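OK it's official so I can finally post about it!! Drastard Youth Theatre is doing a brand new musical in March and I'm on props and costumes again. Thread, because I can't fit this in one post.

The show is called Tendora. It's set in a seaside town where the ferry has stopped running and the whole place decides to put on a variety night to raise money for a new one. Fitzgerald Doucet wrote the book AND the songs, and he's been at our piano most evenings changing things (the Act 2 opener is on version 3 now and it's a belter).

We got a 535-seat house this time! Last year we were in the school gym with the basketball hoops cranked up out of the way, so having proper wings and a fly tower feels unreal. I walked out on the stage and just yelled for a bit.

The kids are so good. Two of them had never sung in front of anyone before auditions, and now they've got the ferry captain duet, and the harmony at the end of it gives me goosebumps every single run.
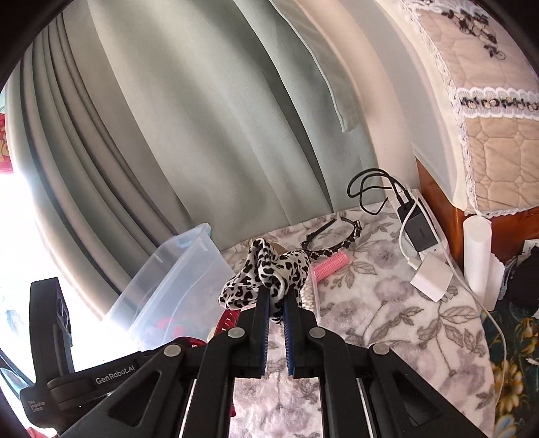 Leopard print, white with black spots. More of this please!

The variety night scene is where costumes get to go wild -- every act in it is meant to look like it raided a different grandparent's wardrobe. Sequins, fringe, bad ties, animal print, all of it. If you've got a box of old fabric in the cupboard, message me and I'll come and get it.

Oyelaran Hall gave us a grant of $3000 and nearly all of it is going to the band. Live brass! For a youth show! I grew up doing these to a backing track that skipped, so I'm a bit emotional about the trombones.

Shows are at 7 pm, plus a matinee at 2 pm for anyone with little ones. It runs two hours with the interval. Tickets go through the Clernis box office, and kids under five are free if they sit on your knee.

Still looking for a second person on the follow spot, no experience needed, you just have to be OK with ladders. Right, back to hemming sailor trousers.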